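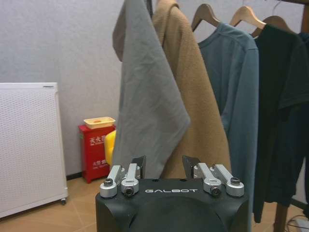 Nirkitero Mending Room, Hillby
Second progress report to the Sawatzky Fund
October 2, 2018

Where we are

Hello again! You asked for something shorter than the last report, and I'm going to try, but you know me by now. The mending room is open, the evening class is full, and we are a little behind on the part of the plan that deals with winter coats. I'll take those in order and then get to the money.

Since the first report we've taken in 91 repair jobs from people in Hillby. Most of them are what you'd guess: hems, zippers, elbows, the inside seam of work pants (so many work pants). A job goes on the rail with a paper tag, it gets fixed, and the person comes back for it and pays what they like, or doesn't pay. We used to keep the tags in a cookie tin and now we have a proper card box, and I can find things again. I wish I'd bought it in the spring.

The evening class

This is the piece I'm proudest of. We planned for 12 and ended up with 16, which is really as many as we can fit when everybody has an ironing board out at once. Cường Lâm is teaching it. He did alterations for a dry cleaner for years and he has very firm opinions about thread, and people love him. He starts everyone on hand sewing. There was some grumbling about that in the first session – several people had come to learn the machines and said so – but by the third session they were taking their own sleeves apart without being asked, and I haven't heard a word about it since.

We've covered buttons, plain hems, blind hems, patching from behind, and zippers on skirts and jackets. Zippers took twice as long as the plan said. Cường wants to drop the session on linings and use the time for a second round of zippers, and I've told him yes. The plan you approved has linings in it, so please tell me if that's a problem for you.

Two people from the class have started taking home jobs off the rail and bringing them back done. Cường checks their work before it goes out. One hem came back crooked and was redone, and the rest have been good.

Machines

We bought the three secondhand machines in the budget, plus the serger. The serger is wonderful and everyone is scared of it. One of the three machines came with a bad tension spring and spent most of August at the repair shop, and the shop charged us $56 for it. I put that under maintenance. The other two have run fine apart from needles, and we go through a lot of needles. I've moved us to buying them by the box.

I also want to own up to the lighting. The plan said two clamp lamps per table. I bought one per table and then found that dark fabric is close to impossible under one lamp, so I went back and bought the rest at a worse price. You'll see it in the receipts.

Winter coats

Okay, the late part. We said we'd have a coat rack ready for the schools by now, with coats cleaned, mended and sorted by size. We have coats! We have a lot of them in bags in the back hallway. What we don't have is the cleaning. The laundromat that was going to give us a discount changed owners over the summer, and the new owner was friendly but said no. I've had one other quote and it was too high.

What I'd like to do is split the coats. Anything with a washable label we'll do ourselves, a few at a time, at the laundromat's regular price. Wool and down wait until I find somebody. That gets a first batch to the schools before it's properly cold, and the rest by December. If you know a cleaner who'd talk to us, I would be very glad of the name.

Sizes are another headache. We've been given plenty of adult coats and hardly any for kids between six and ten, so I wrote a little notice for Fustulus, the neighborhood newsletter, asking for those sizes only. It goes in the next issue. Last time we put something in Fustulus we asked for "fabric" and got curtains for weeks, so I was very exact this time.

Opening hours

We're open two afternoons and one evening a week, as planned. The afternoons are slow until school lets out and then very busy. I'm thinking of starting an hour later and staying an hour later, which costs nothing extra in rent. People who work days keep telling me they can't make it, and one man has been sending his pants with his neighbor.

Money

The full sheet is attached with receipts. In short: rent and teaching are on plan, machines came in a bit under, lamps and supplies came in over, and the coat cleaning line hasn't been touched. I'd like to move the leftover machine money into supplies. It doesn't change the total. I can't make that change without your okay in writing, so an email would be great.

The pay-what-you-like jar has covered all our thread and most of the needles. I didn't expect that, and I didn't put it in the budget, so it's on its own line at the bottom of the sheet.

Before the next report

The class runs for five more sessions. After that I want to try one drop-in evening where people bring their own mending and Cường walks around and helps, with no sign-up. We'll also get the first coats out, and I'll write down how the tag and card system works so that someone besides me can run the desk.

You said you might visit. Please do, and come on a class night if you can. Park on the side street, the lot in front belongs to the bakery and they do tow. And bring something with a button missing!

Francine Boychuk
Nirkitero Mending Room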